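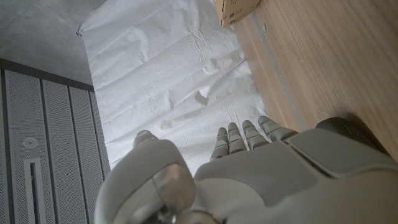
Percentages without the button

January 15, 2026

I had two quotes on the kitchen table last week, one for new windows and one for the carpet on the stairs and landing. Both had a percentage on them, and I reached for the calculator both times. I did pass maths at school, so that annoyed me a bit, and I spent an evening getting the method back into my head. These are my notes, mainly so I can find them again in February when the insurance comes up.

Start with ten and one

Nearly everything I need can be built out of ten per cent and one per cent. To find ten per cent, move every digit one place to the right. To find one per cent, move them two places.

The windows were £2600 from a firm in Sowerby, with 9% off for paying in full on the day of fitting. Ten per cent of 2600 is 260. One per cent is 26. Take one from the other and you have 234, so the discount is £234 and the price comes down to £2366.

I used to do this the long way, with 26 times nine written in the margin. It gives the same answer, but I make more mistakes with it. Taking 26 from 260 is something I can do while talking to someone.

When there are pence in it

The carpet was £1275 from Bisby, and they wanted 8% on top for lifting the old one and taking it away. Ten per cent of £1275 is £127.50 and one per cent is £12.75. Two lots of £12.75 make £25.50, and £127.50 less £25.50 leaves £102. So the carpet is £1377 with the old one gone.

I got this wrong first time. I wrote one per cent as £1.27 — I had moved the digits three places — and ended up with an extra charge that looked far too big. It is worth having a rough idea of the answer before you start. If 8% comes out larger than 10%, something has gone wrong.

Turning it round

I had forgotten this one completely. 8% of 25 is the same as 25% of 8. Both are 2. You are multiplying the same two numbers and dividing by a hundred either way, and the order makes no difference. A quarter of 8 is easy, and 8% of 25 doesn't look easy at all until you swap it.

It also helps with the carpet. Split 1275 into 1200 and 75. 8% of 1200 is 96. 8% of 75 is the same as 75% of 8, or three quarters of 8, and that is 6. Put them together and there is the 102 again. I like having a second way of getting there, as I trust an answer more when it turns up twice.

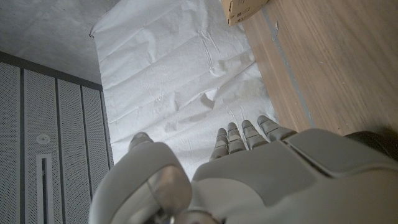 Two discounts in a row

The windows people also offered 8% off for taking a slot in their quiet period. I assumed that 9% and 8% made 17%, and I had already written £442 off on the back of the envelope. That would make £2158.

They don't add up like that. The second discount comes off the price that is left after the first. That price is £2366, and 8% of it is £189.28, so the final figure is £2176.72. My envelope was out by £18.72. Not a fortune, but I would have been puzzled by the bill.

The order doesn't matter, by the way. I tried taking the 8% off first and then the 9%, and got the same £2176.72.

Going back up

Taking 8% off and then adding 8% on doesn't bring you back to where you started. Take 8% from £2600 and you have £2392. Add 8% of that, £191.36, and you reach £2583.36. The second 8% is 8% of a smaller amount.

To get back properly you have to divide. £2392 is 92% of the old price, so £2392 divided by 92 gives one per cent, £26, and a hundred of those is £2600. I can't do that division in my head and I don't mind using the calculator for it.

What I keep on the fridge

I have a card with a few lines on it now:

Ten per cent, move one place.
One per cent, move two places.
Five per cent, halve the ten.
Swap the numbers if it looks awkward.
Discounts in a row don't add.

I haven't decided on the windows. There is another firm in Indlow I want to ask first, and they quote without VAT, so that will be twenty per cent to add on — double the ten.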